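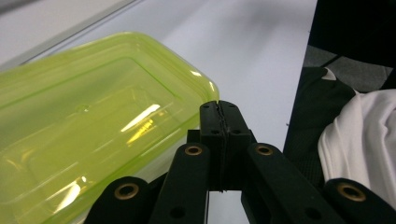
The green bin, table four, before the talk got going.

Search this site Enter keywords Go

Home News Workshops Tool Library Back Issues Join

Does a plastic bin make you tidier? A report from the storage evening
By Golshifteh Zarei

I went to the August storage evening at the Arkthorpe hall with my arms already folded. Regular readers will know that I have been sold a tidy life before. I have owned the drawer dividers, the under-bed bags with the zipper that gives up by Thanksgiving, and a set of hanging shelves that ate three sweaters and a passport. So when Ieva Paju offered to run an evening called "One Rack, One Bin," my first question was what was wrong with a shelf.

Ieva took it well. She used to fit out stockrooms for Karunaratne, the dry goods people on the canal side, and she has the patience of someone who has watched grown adults argue over where the tape lives. Her pitch is simple enough. Most homes have too many kinds of container and too few places to put them. Pick one small rack and one see-through bin, put them where the mess already collects, and leave them there for a month before buying anything else.

The last part I liked. The first part I had doubts about.

Start with the bin. Ours was a loud lime green, the kind of green that makes everything near it look slightly unwell. Ieva says the color is a help, as your eye goes straight to it and you are less likely to set a coat down on top. My own feeling is that anybody who buys something that color will be hiding it in a closet by winter. It does let the light through, I'll give it that, and a bin you can see into is better than a bin you can't. Whether you can see into it once it has forty phone chargers pressed against the sides is another matter. My bins at home are see-through. I still have to tip them out.

She was firm about shape. Rounded corners wipe clean more easily than square ones, but you lose room at every corner, and nobody selling you the thing will mention it. If you're storing books, boxes, or anything with edges, measure the floor of the bin and ignore the rim. I tried this at home the next morning with a bin I thought I knew and was annoyed to find she was right. The rim is a good deal wider than the bottom. My cookbooks had been standing at a slant for years on account of it.

Then the rack. 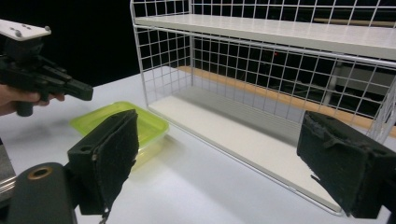 Wire rack with its flat white shelves, and the bin next to it on the table.

I have a long quarrel with wire racks. Small things fall through, jars stand crooked, and the bottom of anything soft comes out printed like a waffle. This one had flat white boards on top and at the bottom, with the wire grid kept to the sides and back, and I'll admit that takes care of most of my complaints. You can stand a spice jar on it. You can hang hooks from the grid if you're a hooks person. Ieva is. I find that hooks fill up with things that used to live in a drawer and were perfectly happy there.

Her test for any rack is to load the lower shelf first, then push one upper corner with a finger. If it sways, it wants to go against a wall. She also says to leave the top half empty for the first week, which got a laugh from the back tables. Mr. Karunaratne's old warehouse apparently ran on the same rule, and she claims they never lost a box. I asked how they would have known. She moved on to labels.

On labels we agree, more or less. One word, in marker, on tape, on the short side. "Batteries," say. As soon as a label says "Misc." you have a bin full of things you don't want and can't throw out, and you might as well have kept the money.

The money came up, of course. Somebody had brought the Grandurell catalog, where the smallest modular set costs more than my first car's tires and comes with a booklet about calm. The Skamora range is cheaper and, to my hand, a bit thin at the joints. Ieva wouldn't recommend either. Her advice was to check the tool library's giveaway shelf and the end of the month curb piles, where racks of this sort turn up all the time, usually missing one foot. A cork slice glued under the short leg does the job.

She did have one figure that stuck with me. When she cleared out her own apartment she listed every object as she went and stopped at 1135, with the hall closet still to go. I asked how many of those she had used in the past year. She thought it was more than 50. That is a grim number and I haven't been able to stop thinking about it, mostly in front of my own hall closet.

So, has it worked? I've had a rack and a bin on the landing for 18 days now. The rack holds mail, the dog's brush, light bulbs, and a flashlight, and I have found the flashlight twice without swearing. The bin was meant for hats and gloves. It currently contains hats, gloves, a bicycle pump, two library books, and something wrapped in a dish towel that my husband says is important. By my reckoning the rack has earned its place and the bin is on probation.

What I'd still like to know is what happens in February, when the gloves are wet and everyone is late. Every storage system I've met works in August. Ieva says to write to her then, and I plan to.

A few notes for those who couldn't come:

Ieva's handout (one side, large type) is in the rack by the tool library desk. Take one and please put the rest back straight.

The second session is about kitchens – pans, lids, and the drawer you don't open. Doors at 6:30 p.m., same hall, side entrance. Bring one thing you can't find a place for. Last time the word "one" was read generously.

If you have a spare wire rack, feet or no feet, Ieva will take it for the swap table. No bins, please. We have plenty of bins.

Corrections to last issue: the paint shelf opens at 10 a.m., and the recipe for wood polish should have said two spoons of vinegar, as several of you wrote in to tell me.

Contact the newsletter desk | © 2000 onward Arkthorpe Household Newsletter, all rights reserved | Back to top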